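4. What the student rig can and cannot show 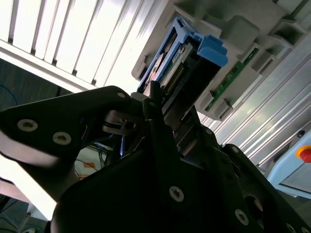 Figure 3. Wrist view during the module task: gripper, blue-framed module and gray fixture.

4.1 Reading the success counts

The Lusitcombe student team reports 346 successes in 400 attempts at the module task. We take the count as given. What it measures is less clear. The team's logbook scores an attempt as a success when the operator presses a key, and the operator was in most sessions the same student who had tuned the motion that morning. Saarinen raised this in the January review and the scoring was left as it was.

The wrist view has its own limits. In Figure 3 the lower end of the module is lost among the gripper parts, and the black face on its right side shows almost no detail. A policy trained on such views may be learning the blue frame and little else. The students' answer was that the full set holds 1,796 recordings – a large number for a one-term project, but all of them come from one bench and one fixture.

We also doubt the comparison with the Mak baseline. It was run with a different grasp height, and only after the Trekar controller had been updated. A fair test would repeat both on the same software, with a second person scoring who has not been told which method is running. Until then we would not rank them.

Last updated: 2025-07-25

Related items
Zillotley course notes: scoring by hand
Iida Saarinen – Review comments on the module task
Trekar controller: change log for student teams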